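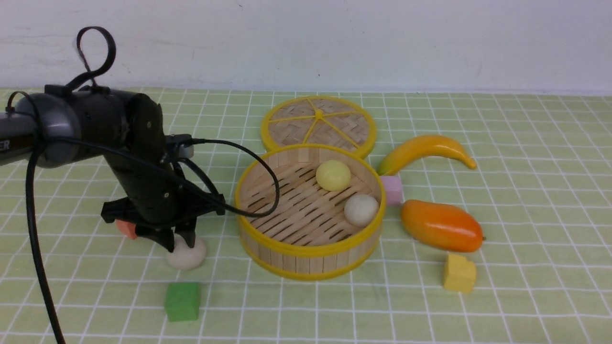 Notebook, 31 January 2006
Winter nets, pitching velocity and the new gun

Home | Notebook | Players | Kit | Archive | Contact

Second session with the Engelhardt radar gun. Bastian Brinkmann had it behind the screen at Clutden, I had the old Domar gun beside it on the stepladder. Same pitchers, same mound, both guns reading every throw.

Bastian is pleased because the new one gives bigger numbers. I am not pleased for the same reason. The Engelhardt reads 2 mph above the Domar on nearly every fastball and then agrees with it on the changeups. If it were just out of calibration I'd expect it to be out on everything. My guess is that it picks the ball up nearer the hand and the Domar catches it later, when it has slowed down a bit, and a slower pitch hides the difference in the rounding. That is a guess. Tuning fork test on both before the next session.

Total pitches logged since the start of the winter block: 1,878. The plan said 2,000 by now. I don't mind being short. I do mind that 612 of them have no pitch type written next to them, so they are no use for anything except counting arms. Whoever has the clipboard, please write F, C or B. A tick is not a pitch type.

Weighted balls. The Prernavden programme claims a gain in velocity after one block. Our lot are up a little on the January sheet, but half of that sheet is from the new gun and the December one is all Domar. Take the gun out of it and I can't see any gain at all. Bastian says two of them "look quicker". They may do. They have also had a month of throwing indoors after doing nothing since the season ended, and I'd expect anyone to look quicker after that. We had no group that skipped the heavy balls, so there's nothing to hold it against. Should have thought of that before we started.

Sore arms: two mentioned it, one in the elbow, one at the back of the shoulder. Elbow is off the heavy balls until further notice. Shoulder wants to carry on and I've said light catch only. Neither was asked about it before the block, so again we can't say what caused what.

Mound: front edge is still lifting. Taped it again. The left-handers land right on the tape.

For next time
- tuning fork on both guns, write down the result, don't just say "fine"
- both guns from the same height, the ladder was a bit higher than Bastian's stand
- split the January sheet by gun before anyone quotes an average from it
- ask about soreness at the start as well as the end
- spare batteries for the Domar, it went dim near the end and I've crossed out the last page

Not changing anybody's programme on these numbers.

3 comments | 2 shares

Recent entries
Long toss in a short hall
Catchers' knees and the hard floor
What the Domar gun does when it is cold
Batting tee heights, second attempt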